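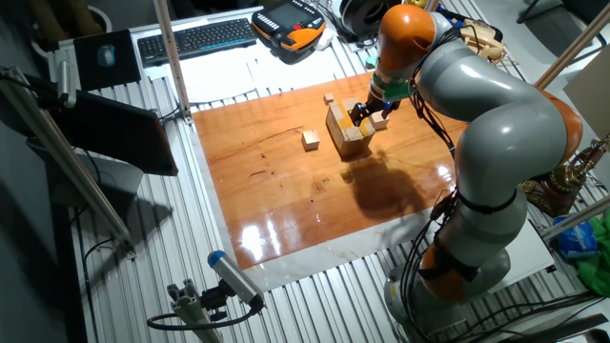 Can I mail something in a box that has already been used?

A used box is fine at our counter if it is still stiff, has all its flaps, and carries only one address label. We take them every day, and the price is the same as for a new box of the same size and weight.

We get this question more in October than in any other month, when people start sending things to family ahead of the holidays. Last October the Murnier counter handled 2,824 parcels, and a good share of those were in boxes on their second or third trip. Most went through without trouble. We had to turn back 117 at the counter for repacking, and the same few problems came up over and over.

Old labels were the most common one. Sorting machines read whatever barcode they find first. If the old label is still showing next to the new one, the parcel can be sent back toward the first address, and it may take a week or more to get it turned around. Peel the old label off if it comes away clean. If it takes the top layer of cardboard with it, stop and cover it with a plain sheet of paper taped down on all four sides. Black marker works on the barcode, but draw across all the bars with a thick line. A thin scribble can still be read. Check the sides and the bottom too. Some sellers put a second sticker there.

Soft corners came next. Press each corner with your thumb before you pack. If it gives and stays dented, use that box for storage or put it out with the recycling. The same goes for any box that has been damp, even if it has dried since. Cardboard loses a lot of its strength once it has been wet and does not get it back.

Creases across the middle of a panel are less of a worry for light things such as clothing. For anything over 3 pounds we would rather you picked another box.
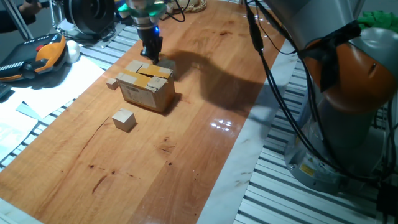

Then there is tape. Old tape does not need to come off, but don't count on it to hold. Run a new strip along the center seam, top and bottom, and let it go a few inches down each side. Two more strips over the edges make the shape of an H, and that is enough for nearly anything we ship. Use packing tape, the wide kind. Masking tape and clear office tape let go in a cold truck. String and twine catch in the belts, and we have to cut them off before the box goes out the door.

Fill the empty space. Crumpled newspaper does the job for most things and so do old towels, if the person on the other end doesn't mind getting a towel. Close the box and shake it lightly. If you hear the contents move, add more paper. Glass and pottery should be wrapped one piece at a time and kept a couple of inches away from the sides.

Please don't use boxes that held liquor, batteries, bleach or other cleaners. Those often have warning marks printed on the cardboard, and carriers will hold a parcel with such a mark whatever is in it. If it is the only box you have, the marks must be covered completely. Food boxes are fine if they are clean and don't smell.

Put a slip of paper with both addresses inside before you seal the box. Few people do this. When an outside label gets torn off, the slip is often the only way to find out where a parcel was going.

A few notes on the counters:

The bin of free used boxes at Murnier is now just inside the side entrance. Take what you need. You can leave boxes there too, flattened, with the tape cut. Small sizes go quickly and large ones pile up, so if you have small ones to give away we would be glad to see them.

The Boltano counter has no bin but does sell new boxes in four sizes. It also has a scale you can use yourself before getting in line.

Shaikh Road takes sealed and labeled parcels only. There is no packing table at that location and no tape for sale. The last pickup there is at 4:30 p.m., and anything dropped off later goes out the next working day.

The weight limit at all counters is up to 30 pounds. Heavier parcels have to go to the Cliltiler depot, where there is a loading door and a hand truck. Call ahead if you are bringing more than a few.

Printed copies of the packing sheet are by the door at Murnier and Boltano. The new version has the H tape pattern on the back.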